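自驾社区 > 问路与路况 > 已解决

从Skemari开到Wattimena，那个岔路口到底怎么并道？

Colin Naylor 发表于10月7日

各位好，先谢谢愿意点进来看的朋友。我下个礼拜要开车带岳父岳母从Skemari去Wattimena，全程85公里，地图上看着不难，可是八月份我自己走过一回，在快到的地方被一个岔口弄得手忙脚乱。左边有条小路弯过来跟主路接上，中间画着一片白色斜线，我当时犹豫要不要从斜线上面过去让一让左边的车，结果后面的人按了好长一声喇叭，到现在想起来脸还发烫。

所以想请教三件事：那片斜线到底能不能压？左边小路来车的话该谁让谁？还有，下午走的话树影很重，眼睛适应不过来，大家是怎么处理的？老人坐后排容易晕车，我不想急刹。啰嗦了，麻烦大家了！

山脚下的老周

斜线别压，压了算你的。看牌子走，没什么难的。我天天走。

橘子汽水不加冰

楼主别紧张，这个口子我头几次走也慌，后来走多了就好了。我家在Plorurov，娘家在Wattimena，一年到头不知道要来回多少趟，所以多说几句，您挑有用的看。

先说斜线。那块地方是用来把两股车流隔开的，您就当它是一块看不见高度的安全岛，不要开上去，也不要在上面停下来看导航（真有人这么干，我见过两回）。您一直在主路上的话，老老实实顺着自己的车道走就行，不用为了客气往旁边挪。挪来挪去，后面的车反倒猜不透您想干什么。

谁让谁，以现场的标志为准，老周说得虽然冲，话是对的。一般来说，从小路并进来的车要看主路，可是要看您从哪个方向来，牌子对着哪边。有一点要提醒：有的牌子是给对面或者旁边那条路看的，您这边只能看到一个灰色的背面，别盯着它琢磨，找正对着自己的那块。我先生头一回走，就为了看清一块背对着他的牌子慢下来老半天，我在旁边急得直拍大腿。

再说树影。下午太阳偏过去以后，路面会一块亮一块暗，特别是前面要拐弯、弯口又被灌木挡着的时候，人容易不自觉地踩一脚刹车。我的办法是进影子之前就把油门松一松，让车自己慢下来，老人在后面几乎感觉不到。眼睛别老看车头前面那一小截，往远处看，顺着路边的白线找弯的方向，线往哪边走，路就往哪边走。

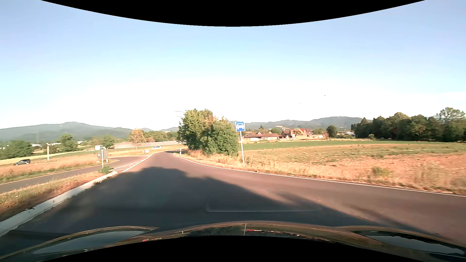 墨镜我倒不太建议戴颜色太深的，进了暗处什么都看不清，浅茶色的就很好。挡风玻璃出发前里里外外都擦一遍，里面那层油膜逆光的时候最要命，我以前光擦外面，吃过亏。

左边那道路缘石也留点神，转弯不要贴得太紧，我的左前轮毂就是在类似的口子上刮花的，补漆花了我不少买菜钱，心疼了好久。

晕车的话，建议在Avitz歇一歇，从那里再开23公里就到了。加油站后面有个小院子，可以坐坐，姜茶也还可以。祝两位老人家一路舒服，有什么不清楚的您再问我！

Colin Naylor（楼主）

太感谢了，橘子汽水这一篇我已经抄在本子上，准备出发前念给我太太听。也谢谢老周，道理我懂了。再问一句，Avitz那个院子晚上几点关门？我岳父走路慢，怕赶不上。

橘子汽水不加冰

我上次去是傍晚六点多，还开着呢。再晚我就说不准了，您最好在路上打个电话问问。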